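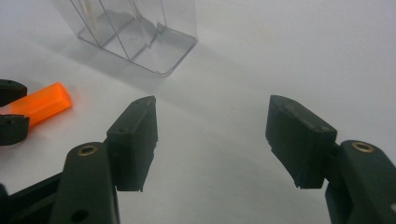

Orange block on the white table

Home | Gallery | Workshop diary | Visitors | Contact
Search this site Enter keyword Go

Welcome to the gallery page of our building-block evenings in Wotlow. My name is Martim Arruda and I keep these pages together with my friend Rezaul Gamage. We began in May, with one box of blocks from a closed toy shop in Vovholm. The box had 218 pieces inside, and many of them needed a good wash before we could build.

The orange block at the left is one of my favourites. It is long and glossy, and the light catches nicely on its top edge.

We work on a smooth white tabletop – bright colours are easy to see on it, and small pieces do not get lost so quickly as on my old kitchen table.

Some notes for people who want to come:

Every evening has places for 12 persons. Please write to Rezaul before, so that he can prepare the chairs.

Children under 3 are welcome with a parent, but the smallest pieces stay in the cupboard then.

If you have old blocks at home, we take them gladly. Colours may be mixed, and scratches are no problem for us. Our wish is to reach 600 pieces and to build the long bridge which Rezaul has drawn on paper.

The next pictures will be put on this page after the bridge evening.

Page last changed: Dec 18, 2022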